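I had promised Jade Ouellet an opinion by tonight, so of course I spent the morning defrosting the freezer. There is nothing like a deadline to make a person notice ice. I did it with a hair dryer and a wooden spoon, and it occurred to me somewhere in the second hour that I was doing by hand exactly the sort of thing I am supposed to be able to say machines will or won't do for us.

Jade wants to know whether her mother should hold out for a robot instead of hiring someone to come in. Her mother is 81 and has views about strangers touching her spoons. I said I would think it over. What I did was call Nikola Dumitrescu, who has been at Mellari for two years teaching a simulated robot to clear a simulated kitchen, and who will talk about it until the phone gets warm.

He says the cup is fine. They are all very proud of the cup. The utensil is another matter, being thin and flat on the counter, and two fingers on a flat thing have a hard time getting under it. I told him I have the same trouble with coins and I have ten fingers. He didn't laugh. He said they had run the clearing task 1,519 times, and when I asked how many of those were good he said 1,438 had finished, and I said that wasn't what I asked. Long silence. Finished means it stopped on its own, apparently. My nephew also finishes the dishes in this sense.

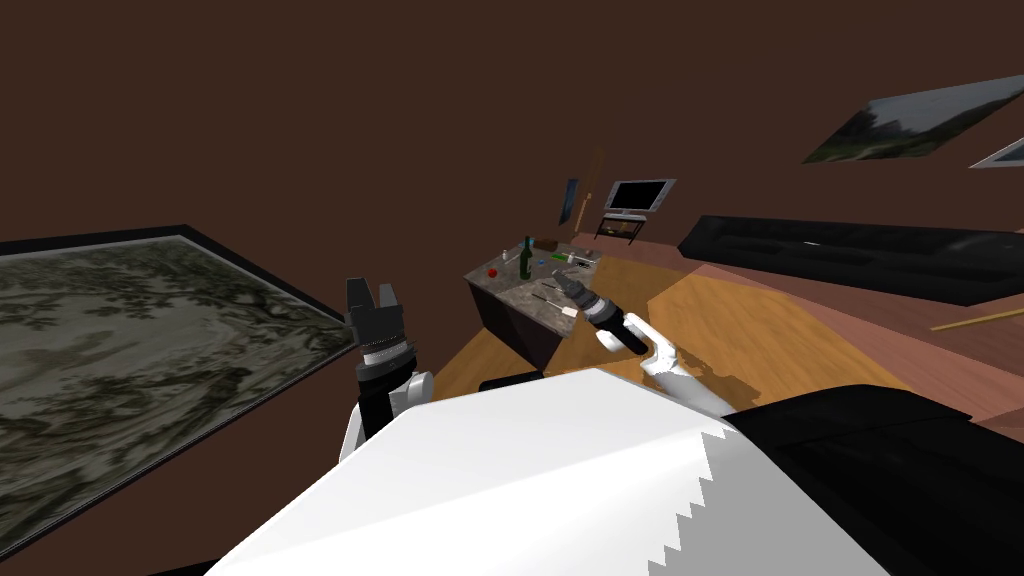
Moltudholm, September 26, 2019

Still on the robot. I have been looking at Nikola's kitchen and I would like to live in it. Granite counter, wood floor, a long black sofa, paintings on the wall, and all that has to be dealt with is a green bottle, a little red ball, a cup, a utensil and a few other bits. No mail. No onion skins. No jar with something in it that Azra Papadopoulos gave me in January and will ask about. The whole room tips as if it were at sea, and still it's in better order than mine.

Two arms, and a gripper on each with all the warmth of a stapler. I tried clearing my own counter with salad tongs after lunch, in the interest of science. The cup went well. The fork took me 11 tries and then I used my hand, an option I understand is not open to the robot. I also dropped a lemon behind the stove, where it will remain.

Ifeoma Olatunji came by for her casserole dish and found me with the tongs. She runs the packing floor at Trirkesia and has no patience for any of this. They have an arm there that puts boxes on pallets all day and never complains, and if a box arrives sideways it stands there until a person comes and turns it. She says that person is usually her. She took the dish, looked inside, and washed it again at my sink before she left.

Wrote to Jade after supper. Told her to hire the someone, and to hide the good spoons first.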